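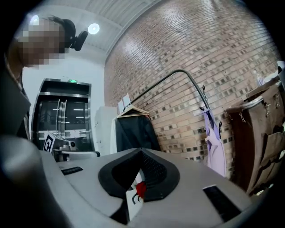

Dust in a tool's air grille is best removed dry, with the battery out. Use a soft brush of the sort sold for paintwork and work from the edge inwards. A black mesh grille set in a dark gray surround, as on the light gray housing here, shows pale dust readily, but fine dark grit has to be felt for with a fingertip. Do not push a pin through the mesh. Narrow slots in the casing can be cleared with a folded strip of card.

Stubborn grease on plastic comes off with 5 ml of washing-up liquid in 600 ml of warm water. Wring the cloth hard before it touches the casing and keep it clear of every opening. 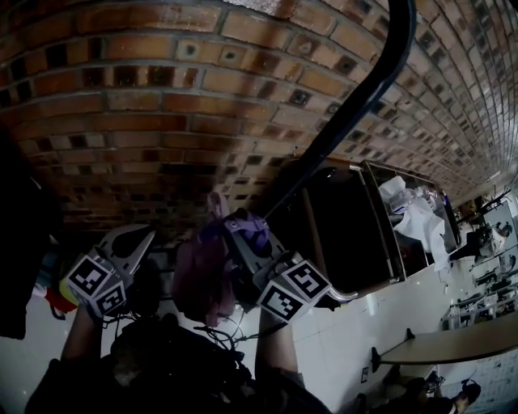 Rubber trim needs the same mixture and nothing stronger. White spirit makes it swell. Dry with a lint-free cloth and leave the tool standing for 4 hours before refitting the battery.

Store at up to 19 degrees, away from the boiler. Brushes can be washed in what is left of the mixture and hung bristles down.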